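3.2 The wash area at the Wavwood site

The second kitchen in the study belongs to the Wavwood site and was fitted under the same Ormont layout rules as the kitchen at Flaltham. All dish handling takes place along one straight run of counter. The worktop is white and glossy, with a thick squared front edge, and the base cabinets under it have flat, handleless doors in a light grey-white. A rectangular stainless steel sink is set into the counter, with a tall gooseneck faucet at its back rim.
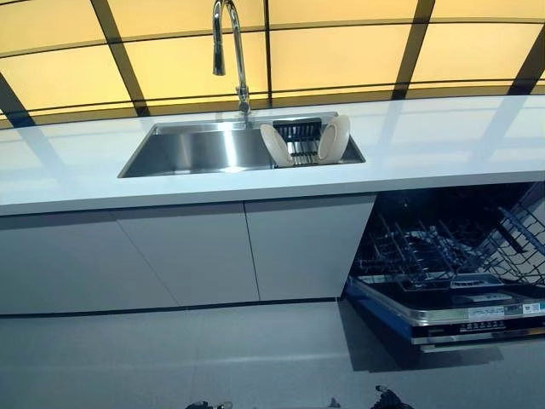 Figure 4. Sink, faucet and in-sink rack at the Wavwood site, with two plates in the rack.

We treat the rack as part of the sink and not as part of the counter. In the layout rules a drying area on the worktop takes its width from the space used for preparing food, and earlier plans for Flaltham lost 300 mm of clear counter in this way. Placing the rack inside the basin removes that loss but reduces the area left for washing. The trade depends on how many items are left to drain at once. For the small loads considered in this paper, the rack was assigned to the right side of the basin in every plan. 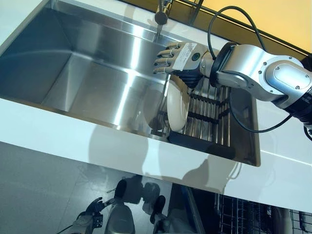 Reach was assessed from the front edge of the counter to the faucet and to the rack. The faucet is the farther of the two, and its reach distance sets the limit on counter depth. A plate placed upright between the prongs must also clear the rim of the sink when it is lifted out. We scored both movements on a scale of 1 to 5, where 5 means that the item can be reached without leaning over the basin. Scores were entered separately for washing and for putting away, following the order of work described in Section 2.
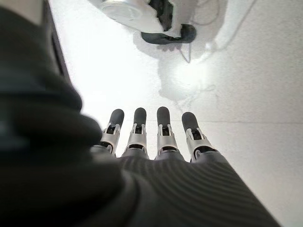 Surface finish was scored in the same session. White surfaces make crumbs and dark residue easy to find, but glare can hide clear water, and the wiping task was therefore judged by touch as well as by eye. The Au index, defined in Section 2, combines the finish score with the reach scores at equal weight. Results for both kitchens are given in Table 2.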